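How to clean a microwave and get rid of old cooking smells

Updated 7 Jan 2024

Most microwaves can be brought back with water, vinegar and a bit of patience. The method below suits a standard benchtop model with a door that opens on a side hinge. Allow half an hour, most of it waiting.

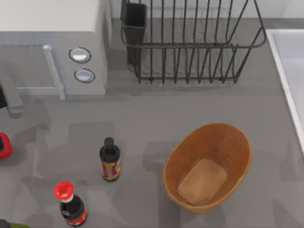 What you need

A microwave-safe bowl or jug that holds at least 500 mL
White vinegar, or half a lemon
Bicarb soda
Dishwashing liquid
Two soft cloths and an old toothbrush
A wooden spoon or skewer

Step 1: Clear it out

Take out the turntable and the roller ring underneath. Put both in the sink with warm water and a squirt of dishwashing liquid. If the glass plate has just been used, let it cool first, as hot glass can crack in cool water.

Wipe out any loose crumbs with a dry cloth. They turn to paste once the steam gets to them.

Step 2: Steam the inside

Put the roller ring and plate back in, still damp is fine. Fill the bowl with a cup of water and two tablespoons of vinegar. Stand the wooden spoon in it so the water doesn't boil over suddenly when it is moved.

Heat on high for three minutes in a 1000 watt oven, or four to five in a smaller one. Leave the door shut for another ten minutes. The steam does the work here, and opening the door early lets it out.

Lift the bowl out with oven mitts. Keep the liquid – you can dip the cloth in it for the next step.

Step 3: Wipe from the top down

Unplug the oven. Start with the ceiling, then the back and side walls, then the floor. Most splatter will come off in one pass. For anything baked on, mix bicarb soda with a little water, dab it on, wait five minutes and wipe again. Don't use steel wool or a scourer. The coating inside is only paint, and once it chips the metal behind it can rust or spark.

Leave the small cover plate on the inside wall in place. It shields the part where the microwaves come in. Wipe it lightly and do not soak it. If it is burnt through or crumbling, stop using the oven until it has been replaced.

Step 4: Door, seal and outside

Run the toothbrush around the edge of the door where it meets the body. Grease collects there and can stop the door closing flush. Dry it well.

For the outside, use a damp cloth with one drop of dishwashing liquid. Spray the cloth and never the oven, particularly near the controls and vents. Handles get missed more than any other part, so do the back of yours as well as the front.

Step 5: Deal with smells

Burnt popcorn and fish can hang around after the walls are clean. Leave an open dish of bicarb soda inside overnight with the door shut, and take it out before anyone uses the oven in the morning. Repeat if needed. Dry coffee grounds also work, though they leave their own smell for a day or so.

How often

A quick wipe once a week and a full steam clean once a month is enough for most households. Covering food saves more cleaning than any product will.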